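Skemavholm open day, and was it worth the ferry?

Monday, April 11, 2022

Short answer: yes, go! We were on the early boat with Steven and his flask, and the old dairy was already heaving when we got up the hill. Entry was 20 kroner, kids free (mine ate far more than that in samples). 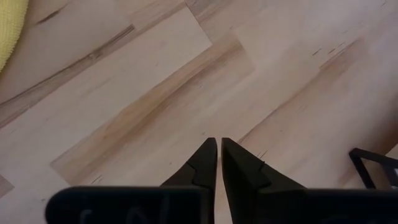
The cheese cellar was the bit I'd come for. They've got room for 300 wheels down there and the smell hits you on the stairs, lovely if you like that sort of thing. Our guide had strong views on wiping down: I've got long strips of pale wood at home, much like these, and a soft yellow cloth too, and apparently I've been far too heavy-handed with mine. We tried the Drolar, which is sharp and crumbly, and I bought a wedge that didn't survive the crossing back.

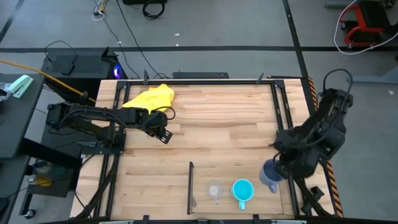 Roscoe Ridgeway reckons the younger Drolar is the better buy, and that anyone going in June should book the cellar tour first and have lunch afterwards. I did it the other way round and queued for 32 minutes on a full stomach. Soup was good, though, and the bread was still warm.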